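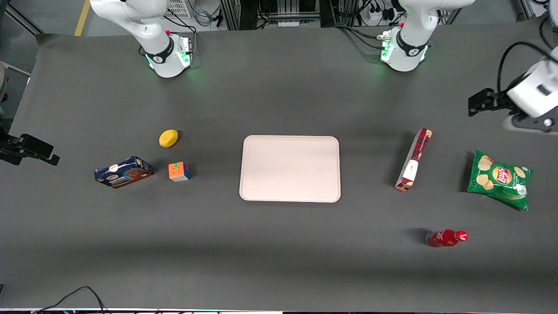 Utidico Opens Its Two-Arm Teaching Bench to Outside Teams

LULPORT – Utidico is opening its two-arm teaching bench to schools, small manufacturers and independent developers this May, giving people with no programming background a way to show a robot a household or packing task from start to finish.

The bench, named Dağdelen, is built for learning by demonstration. An operator sits at a pair of hand-held leader arms and moves them through a task, and the two white arms on the table follow along. Every motion of the joints and grippers is recorded together with the camera views. After enough demonstrations, a policy is trained on the recordings and the arms try the task by themselves.

The first task open to visiting teams is tray loading. A shallow white tray lies in the middle of the table with everyday things on either side of it: a sponge, a Rubik's cube, a box of cookies, a bag of Lay's chips, a red plastic bottle. The operator picks up the items with whichever arm is closer and sets them down in the tray. It sounds easy until you try it with a chip bag!

"A sponge forgives you, and a chip bag doesn't," said Doğukan Kahraman, who leads the teaching program at Utidico. "You come in a little too low and you're pushing it across the table. People find their own way of doing it within a few tries, and we love seeing that, because the robot gets to learn from all of those different hands."

Utidico's own staff and early guests have recorded 569 demonstrations of the tray task so far, contributed by 53 operators. Some had driven robot arms for years. Others had never touched one before their first session, and several of those turned in recordings that went straight into the training set after review.

Operators are asked to work at a steady pace and to finish what they start. If an item slips, they go back and pick it up again, and the recovery stays in the recording. Between demonstrations the objects are moved and turned – a box that stood at an angle on the left may end up flat on the right – so that the arms have to look for things instead of repeating one path.

The bench also supports hand guiding, in which the operator holds an arm near the wrist and walks it through a motion directly. Kahraman recommends it for a first visit. "You feel where the arm is comfortable and where it isn't," he said. "Ten minutes of that and remote control makes a lot more sense. Then we put you on the leader arms and you're off."

Sessions last 40 minutes and take up to 4 people, who trade places at the controls. A Utidico staff member stays at the bench throughout, handles resets and can stop both arms at any time. Teams may bring their own small objects, as long as these are dry, unbreakable and light enough to lift with one hand. Sharp items and glass are not accepted.

Visiting teams leave with a copy of their recordings and a replay tool made by Itex, the software partner on the project. The tool lines up the camera views with the gripper and joint data on one timeline, so a team can step through a grasp and see just where the fingers closed. Teams decide for themselves whether their demonstrations may be added to the shared training set.

A second task, unloading the tray and sorting the items left and right, is being prepared now. Folding a small towel with both arms is next on the list, and the staff have already been arguing happily over which corner to grab first.

Requests for a session can be made through the Utidico website or at the front desk in Lulport. Morning sessions start at 9:30 a.m. School groups should mention the age of their students when they write.

About Utidico

Utidico develops teaching stations and training software for two-arm robots. The company is based in Lulport and works with schools, workshops and packing businesses.

Press contact: Doğukan Kahraman, Teaching Program, Utidico, Lulport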